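The walls that came back

24th July
By Wenceslao Painemal

14 comments | Share

Ask anyone in Trerkell what happened to the old grain sheds and they'll point you to a kitchen. Or a hallway, or the back room of a pub. When the sheds came down in April, the boards went off by the vanload to whoever would have them, and I've spent a very happy fortnight finding out where they ended up.

I should say straight away that I love old timber. I love the nail holes, the stains, the odd bit of paint that refuses to budge. So when the Pillai yard let me poke about in the racks - 40 bays of the stuff, stacked by length - I was late for lunch and didn't care at all.

The yard sells two sorts. The cheap rack is mixed softwood, still dusty, with the nails in. The dearer rack has been cleaned and brushed, and you pay nearly double for it. My advice is to go cheap if you've got a free weekend and a decent pair of pliers. Pulling nails is slow, noisy work and I found it thoroughly enjoyable!

Colour is where people get nervous. Everyone asks for grey or honey, and the pinks sit at the back for months. Give them a chance. A thin, milky wash lets the grain come through, and in the evening the whole wall seems to warm up.
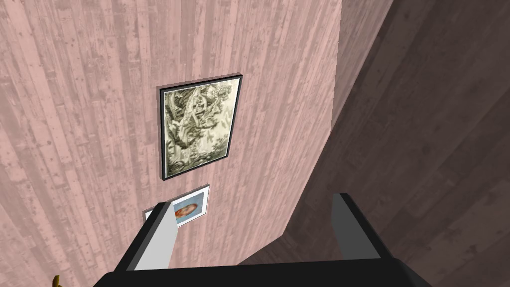

Pale pink planks, knots and scuffs included, beside a much darker wall.

Fixing the boards is easier than it looks. Leave them indoors for nine days before you start, so they can get used to the room. Put battens up every 36 centimetres, check them with a long level, and begin in the corner you'll see most. Murirow, the little joinery on Korkia Lane, will cut awkward pieces for you while you wait (they do a very good cup of tea too).

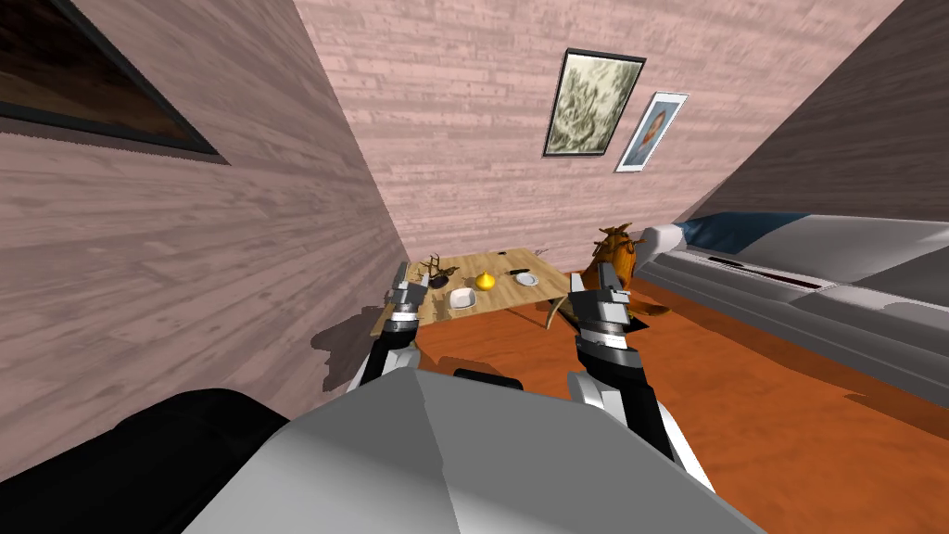
Then comes furniture, and this is where I see lovely walls spoiled. Tall cupboards hide all that hard work, and a sofa pushed up close will rub the wash off in a year. Go low. A wooden table against the wall, with a dark, branch-like sculpture standing on it, leaves plenty of bare board to look at. Keep lamps off to one side, where the light can rake across the grain.

I did my own stairwell last winter with three kinds of board, none of them the same thickness, and I still stop on the way up to run a hand along it. The cat has claimed the offcuts. There's a fresh load due at the yard before the end of summer, mostly floorboards from a chapel, and I've already cleared out the car.

Share this feature | 52 shares

Contact us | Copyright | Back to top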